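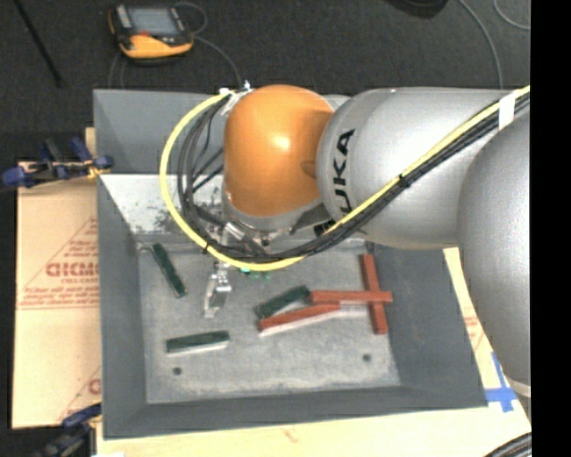

Unit 3: Cable Snag Faults in Bin Picking

Background

The Nallport cell ran a bin-picking task with a single arm and a deep rectangular bin. Picks were planned from a depth map by the Pumora planner. The cell logged 2,653 picks before the fault covered in this unit.

The fault

During a pick close to the bin wall, the arm stopped on a joint torque limit. The gripper was clear of the wall and of the blocks. The contact was between the cable loop at the wrist and the rim of the bin. The planner's collision model held the arm links, the flange and the gripper. It held no cables.

Sequence from the controller log (January, 14:20):
Approach pose reached, no warnings.
Descent started, wrist rotated 106 degrees from home.
Torque on joint 5 rose over 2 seconds.
Limit exceeded, stop category 1, brakes set.

The operator then jogged the arm straight up in Cartesian mode. This tightened the loop further and pulled a connector partly out of its socket. Gripper feedback was lost and the controller reported the gripper as open. It was still holding a block.

Points to note

1. Cable slack changes with wrist angle. A loop that clears the rim at home can drop below it after rotation.
2. A torque stop does not locate the contact. Inspect the whole arm before jogging.
3. "Open" was the default value on signal loss. A lost signal should raise its own fault.
4. Crossed blocks call for steeper wrist angles, so these picks carry more snag risk.

Changes made

The Fahmy report added a swept volume for the cable loop to the collision model and limited wrist rotation below the rim. Recovery now begins by reversing the last recorded path at low speed, after inspection.

Reading: Gosine notes, section 2, on cable routing.

Exercise for next session: sketch the swept volume of a wrist loop through 106 degrees and mark where it crosses the plane of the rim.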